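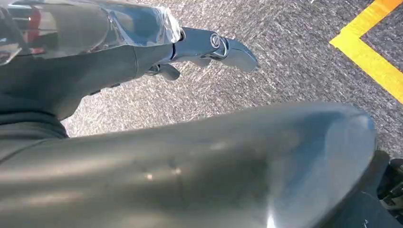

Do I need my own robot, or access to one, to apply for this position?
All hardware work takes place in our lab, on our arms and our humanoid platform. Applicants only need a laptop for the coding interview.

Software Engineer, Manipulation Control and Planning
Stakberg project, Flultus
Full time, on site four days a week
Start: August or by agreement

Flultus develops the software layer between a task description and the joint commands that carry it out. Stakberg is our project on handling stamped sheet metal and molded plastic parts. It runs on more than one kind of end effector, from two-finger grippers to five-finger hands, and the same planner has to serve all of them. The team is led by I-hsuan Kuo. The position reports to Tien-fu Yau, who is responsible for control and tooling.

What you will work on

The motion planner is written in C++ with a Python front end. It currently produces collision-free paths for a single arm in a static cell. We want it to replan while the arm is moving, using updates from the wrist and head cameras. A planning request has a budget of 34 milliseconds. The current build meets this for free-space motion and misses it when the gripper is close to the arm's own links, where the self-collision model is most expensive to evaluate. Fixing this is the first task of the position.

The second task is extrinsic calibration of the wrist cameras. The present routine needs a calibration board, an operator and a 920-line configuration file that has grown by hand. We want a routine that runs at startup, reports its residuals and refuses to continue if they are out of tolerance.

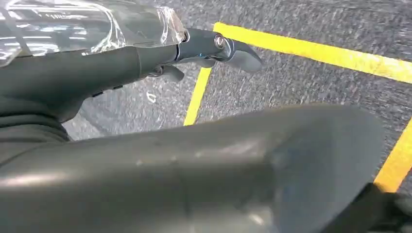
Wrist camera view: gripper open above the taped floor area.

The third task is tooling. Every run is logged with joint states, camera streams and planner decisions. The replay tool can step through one run at a time. It can't compare two runs, and it can't search for the moment a grasp plan was rejected. Our regression suite has 281 cases and is run overnight – a failure on Thursday evening is usually diagnosed by reading raw logs the next morning. You will extend the replay tool so that a failed case opens at the planner cycle in question.

Part of the perception work is shared with Kristýna Baláž, in particular pose estimation on reflective metal. You would not own this component, but you would consume its output, and you would need to handle poses that arrive late or with high uncertainty.

Required

Modern C++ in a codebase with other contributors
Working knowledge of rigid-body kinematics and at least one sampling-based or optimization-based planner
Experience with real-time constraints on Linux
Python for scripts and analysis
Written English good enough for design documents

Useful

Camera calibration, especially eye-in-hand setups
Control of multi-finger hands
Experience maintaining a simulator alongside hardware
Message schema design and versioning

A degree is not required. If you have one, list it, but the review is based on code and on the interview.
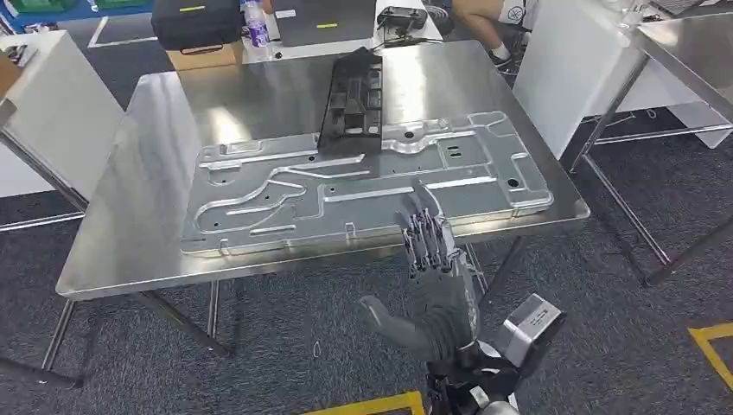
Walter Huanca, on the first version of this posting: The text says the planner serves both grippers and hands. A candidate will want to know whether finger joints are planned together with the arm or handled by a separate controller. Please state it.

They are handled separately at present. The arm planner delivers a wrist pose and a time window, and the hand controller closes the fingers within that window. The interface between the two is a single message type, and it is too narrow for in-hand adjustment. Whoever takes this position will have a say in its replacement.

Selection process

Send a CV and one piece of code you wrote yourself, up to 2,000 lines, with a short note on what you would change in it. A link to a repository is fine if you name the files. We don't ask for a cover letter.

Selected applicants are invited to a coding interview by video, followed by a day in the lab. The lab day includes a session on a recorded planner failure, done together with Chia-hao Lui. You may use any documentation you like. Travel is paid.

Applications go through the form on the Flultus careers page, reference "Stakberg control". Technical questions about the position can be entered in the same form and are answered by Tien-fu Yau.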